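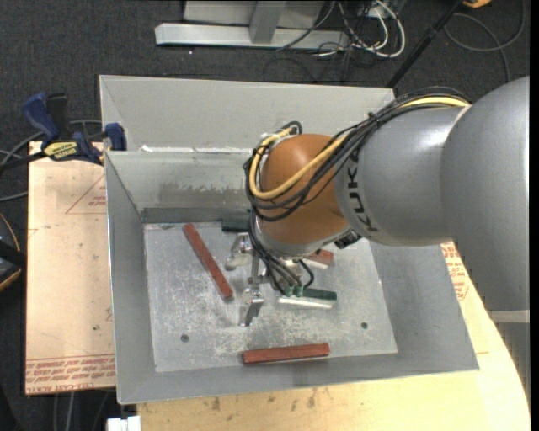
3 min read

Bin Attendant (two openings), Hurnholm sorting floor
Posted May 27, 2024

We sort blocks at Hurnholm. Red ones, green ones, out of a metal bin and into the order a customer wants them. For a long time people did this by hand, and their wrists had opinions about it. Now a KUKA arm does most of the reaching, and we need two people to do everything the arm leaves over. It leaves over more than the brochure suggested.

The job title is Bin Attendant. We tried "Automation Associate" for a while and got applications from people who wanted to write software. There is no software in this job. There is a screen with a green button, a gray button and a field for your initials.

What you would be doing

You would look after one cell per shift. Blocks arrive mixed, you load the bin, the arm picks. When it can't decide what to do about a block lying under another block, it stops and waits with great dignity until you come over, put the cell in hold and move the block. You log the stop in Winon, our line system, under one of 75 reason codes. Most people use three of them.

You would also check cables and clamps at the start of each shift, clean the gripper fingers, and walk the finished trays to packing. The bin floor gets scratched. We know it does, and you don't need to report it, though everyone reports it in their first week.

One shift a week is spent at the Trutside building, where the work is still done by hand. Please don't skip over that sentence. Some applicants have, and were upset in August.

What has changed, and what hasn't

The old sorting bench had people facing each other across a table, which meant talk. A cell has you facing a machine. Several of us missed the talk, so breaks are now taken together and the line pauses for them. Management measured what this costs and then, to its credit, stopped measuring.

Lifting is lighter than it was. Standing is the same. Boredom has moved around: you used to be bored with your hands full, and now you can be bored with them empty, until the arm stops and you aren't. Some people love this. Others asked to transfer to Trutside for good, and we let them.

Last quarter the two cells logged 573 stops between them. A good attendant clears one without sighing. A very good one tells us why it keeps happening in the same corner, and gets listened to - we changed the loading pattern twice because an attendant said so.

Who we're looking for

You don't need a degree or any history with robots. You do need to be able to stand for most of a shift, tell red from dark green under indoor lighting, and follow the lockout steps every single time, including the time you're in a hurry. If you have worked in a kitchen, a warehouse or a school, you have probably already dealt with something that stops without saying why.

Training takes three weeks, paid at the full rate. The first is safety, the second is Winon, and the third is shadowing Ye, the older of our two cells. (The cells have names. It was put to a vote and we have to live with it.)

Hours and pay

Full time, early or late shift, your pick when there is a pick to be had. Same pay grade as the hand sorters, by agreement with the floor. Steel-toe shoes supplied. Coffee supplied too - expectations should be kept low.

How to apply

Write to Waldemar Wysocka, floor lead, care of the Hurnholm front office. One page is plenty. Tell him which shift you'd want and describe a time you fixed the same problem more than once. Applicants we'd like to meet will be asked in for a tour and an hour next to a running cell, so wear something without loose sleeves.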